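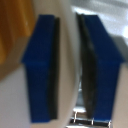
How to follow a public inquiry from your kitchen table

Public inquiries are far more open than most people think, and once you've followed one you'll want to follow another! I started with the Lanitz ferry inquiry, knowing nothing about law, and was hooked by the second morning. You need a notebook, a browser and a bit of patience.

Step 1. Read the terms of reference
These are usually two or three pages long and say exactly what the chair may look into. Print them. When a witness is stopped halfway through a good story, the answer is nearly always in here.
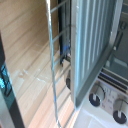
Step 2. Find the hearing timetable
Look under "Hearings" on the inquiry's website. Sessions tend to start at 10am, and the witness order can change the evening before, so check again over breakfast.

Step 3. Pick one witness and stick with them
The Lanitz bundle ran to 1,796 pages and I didn't read 100 of them in the first month. Choose one person, read their written statement first, then watch them give evidence. It's brilliant how much more you catch!

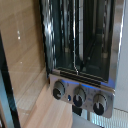 Countertop oven, door and handle

Step 4. Learn the references
Counsel will say something like "page 614, please" and it goes up on the screen. Jot down the number and the time beside it. Helge Kvam, who got me into all this, rules a column down the left of every page just for these, and I've copied him ever since.

Step 5. Use the transcript
It normally goes up the same evening. Search it for your page numbers and fill in whatever you missed (I miss plenty). 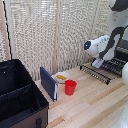
Table with storage bin, robot arm at right

Step 6. Write to the inquiry
Yes, you can! If you know something that falls within the terms of reference, send it to the solicitor's team by email. Keep it under 400 words, give dates where you have them, and say how you know. Don't post it online first.

Next month I'll go through how to read an interim report, using the Mekik one.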